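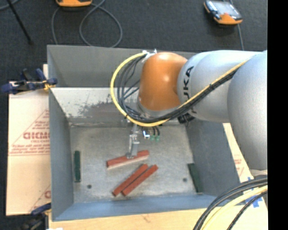

Opinion | Shop Floor

Picking by the month

The salesman from Sollen wanted to talk about the future of work. I wanted to talk about clamps.

There are clamps on the bin, you see. Blue and black, the kind my father used to hold a bookshelf together while the glue set. They hang on the rim of a gray metal bin, and reaching into the bin is a KUKA arm that I would not care to back my car into. I find this combination deeply reassuring. In my experience the trouble starts when they take the clamps away and put up a curtain.

Sollen's offer is called Altard, and it is bin picking as a subscription. You don't buy the picking. You supply the arm, if you have one sulking in a corner, and they supply the gripper, the software and a person named Oluwaseun Iyamu, who drives over on a Tuesday and makes it all work. For this you pay by the month, plus a fee for each pick past the first 1000 in a day. If you stop paying, the arm goes back to sulking.

The trial job was blocks. Reddish-brown ones and dark green ones, lying in the bottom of the bin at whatever angle they pleased. A toddler could do it, and a toddler would also eat one, so the comparison only goes so far. Picking a loose part out of a box is an old headache in this trade. An arm is wonderful at going to the same place all day long. Ask it to go to a slightly different place, near a wall, where two parts are lying nearly side by side, and it becomes a very expensive coat rack.

So I'll say the nice thing first. Over one long afternoon Altard made 71 picks before I had to put my coffee down and get involved. The gripper is a skinny metal column with a small foot at the end, and it comes down on a block with the delicacy of somebody testing bathwater. It took the blocks in the open without fuss. It took the ones that lay close together, after some thought. The ones snug against the wall it considered for a while, the way I consider the gym.

Now the rest. The brochure promises you'll be running in 8 hours. We were, if you agree with Sollen that the clock starts when everything is already bolted down, plugged in and calibrated. I don't agree, and neither does the man who pays my overtime. The brochure also shows no cables at all. I would like to meet whoever draws brochures. A working cell has cables the way a dog has hair, and somebody has to route them over a joint that is going to swing about all day without chewing through them. Ask who that somebody is before you sign. Under the basic plan, it's you.

Then there's the matter of what you own at the end. The older outfit, Forside, sold us a feeder years back. It was loud and ugly and handled exactly one part, and when they stopped answering the phone it carried right on being loud and ugly. Altard learns your parts, and it keeps what it learns on Sollen's side of the fence. Cancel, and you get 60 days to change your mind. After that, your new vendor starts from nothing and you pay for the lessons twice.

I put this to Iyamu, who had spent the afternoon on his knees and deserved an easier question. He said most customers don't ask. I believe him, and I think it's a terrible answer.

My own view is that renting the picking is fair if your parts change every season and you'd never hire the person who could retune it yourself. Olaniyan, the foundry supply place across the road from us, fits that to a tee and should probably sign tomorrow. If you run the same three castings until the sun burns out, buy something dumb and loud and be happy.

Sollen wants an answer by December. I've asked for the learned data in writing, a price for the cabling, and another afternoon with the blocks along the wall. The salesman has sent me a mug.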